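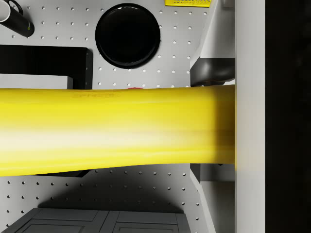 Valentyna Marchuk wrote to us in January that her team had changed the rim three times in two seasons, and that the Vachon was the first one where the shooters stopped complaining about it. She asked us to put more details on this page, because the old page had only the price and the color. So we have written it again, with the questions that coaches send us most often.

Search products Enter keyword or item number Go

Last updated: January

Vachon Breakaway Rim, item 2111

The Vachon is a breakaway basketball rim for indoor gyms. It is made for school and college teams that practice every day and play home games on the same baskets. When a player hangs on the rim after a dunk, the rim folds down and then comes back to level. When nobody pulls on it, it stays firm, so a shot from the corner gets the same bounce as a shot from the free throw line.

Many breakaway rims fold only to the front. The Vachon folds to the front and to both sides. For women's teams and younger teams, where there are few dunks, this matters less, and we say so to customers who ask. In this case please look also at the Vachon Fixed, which is cheaper and uses the same ring.

The ring

The ring has the regulation inside diameter of 18 inches. It is solid steel with an orange powder coat. The net is held by a closed tube under the ring, without open hooks, so fingers do not catch there. To change the net you pull a cord through the tube. The first time it takes some patience. A white nylon net is in the box.

The spring unit

The spring unit is closed under a steel cover. You can set the release pressure with a 5 mm hex key, which also comes in the box. Please set it with the rim mounted on the board and never on the floor or on a bench. We set it at the middle position before we ship. If your referees use a rim tester before games, write down the position of the screw after a good test, and you can return to it later.

After the first month of play, check the setting again. A new spring becomes a little softer in this time and after that it changes slowly.

Mounting

The Vachon fits boards with a 5 by 5 inch or a 5 by 4 inch hole pattern. Before you order, measure from the center of one bolt to the center of the next one. Do not measure the edges of the plate, this is the most common reason for returns. Bolts, washers and lock nuts for glass boards are included. For wooden boards and for steel fan boards you need the long bolt set, which we sell separately.

Two people should do the mounting. The rim weighs 22 pounds and it is not comfortable to hold it level over your head and look for a nut at the same time. Tighten all four bolts by hand first, put a level across the ring in both directions, and only then use the wrench. On a glass board do not use an impact driver.

If your board is older and has no direct mount to the pole, the force of a dunk goes into the glass. The rim makes this force smaller but it does not take it away. Ask the maker of your board if it is suitable for play with dunks.

What is in the box

Vachon rim with spring unit and cover
Bolt set for glass boards
White nylon net and cord
5 mm hex key
Mounting sheet with drilling pattern

Not in the box: long bolt set, board padding, rim tester.

Care

Wipe the ring with a damp cloth. Please do not put oil in the spring unit. It has grease inside, and thin oil will wash this grease out. Once in a season, take off the cover, look for broken parts, and check that the bolts did not become loose. If the rim does not come back fully to level, stop using the basket and write to us. In most cases the reason is a bent cover, and we can send a new cover in a padded envelope.

Small marks in the powder coat where the ball touches are normal and are not covered by the warranty. Rust under the coat is covered.

Using it outdoors

We do not recommend it. The cover keeps out dust but it is not sealed against rain. For outdoor courts there is the Jostex rim, with a galvanized ring and drain holes. It does not fold to the sides.

Warranty and spare parts

The warranty is five years for the ring and the plate, and two years for the spring. It is valid for indoor use by schools, colleges, clubs and community gyms. Spare springs, covers, cords and bolt sets are kept in our Narkham warehouse, and they fit all Vachon rims with a serial number above 1899. If your number is lower, you have the older spring unit. We still repair it but we cannot send the parts alone.

The serial number is stamped on the back plate. When the rim is mounted you can not see it, so please write it on the mounting sheet before you start.

Ordering

Schools can pay by purchase order. If you order four rims or more, we send them on one pallet, and you need a place where a truck can unload. Returns are accepted if the rim was not mounted and the bolts are still in the closed bag.

For questions about hole patterns, send a photo of the back of your board with a tape measure on it to Vignesh Fernandes at Doltley, customer service. He answers in the order the messages come in, and before the season starts this can take several days.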